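Sorting Out the Small Stuff, One Gray Bin at a Time

Sep 12, 2023

I've been on a tear with the odds and ends lately and I'm having such a good time with it! Back in July I told you I was finally going to deal with the bits that collect wherever people fix things: clips, brackets, loose handles, the little clear pieces that came off something and might go back on one day. Well, I'm in deep now, and I have opinions.

The biggest one is that a plain, open-topped bin beats every clever organizer I've ever bought. I had a Pomotik drawer tower for years (19 tiny drawers, all labeled) and I loved the look of it, but I'd open three drawers to find one bracket and then give up and buy a new one. With a bin you just look down and see what you've got. I like sloping walls best, because you can get your hand in from any side without scraping your knuckles.

And please don't worry about getting a new one. A bin with scratches and scuffs on it is a bin that's been useful, and I'd take it over a shiny one any day. Gray is great too — red things practically jump out at you.

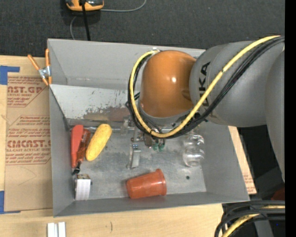

How I group things

Long things go along a wall. Handles, rods, anything that wants to roll or poke you, all lying the same way on the left. I can't tell you how much calmer a bin feels once the long stuff is parked! Red handles I can spot right away, and anything small and black gets tucked in near them so I know where to look.

Metal gets the open floor. Silver brackets are easy to see on gray, and I like a bit of room around them so I can pick one up without dragging half the bin along.

See-through pieces are my weak spot. I lose them constantly. At the moment they live near the back, but I may move them to a white dish I picked up in Listholm for 3 dollars.

What doesn't go in

Screws! They get a jar with a lid. Same for batteries, and for anything sticky (ask me how I learned that one).

Next up is the big shelf in the Baltemthorpe garage, and I've got my eye on a stack of secondhand bins from a shop over in Sala. If you have a trick for clear plastic bits, leave it in the comments, I really want to hear it.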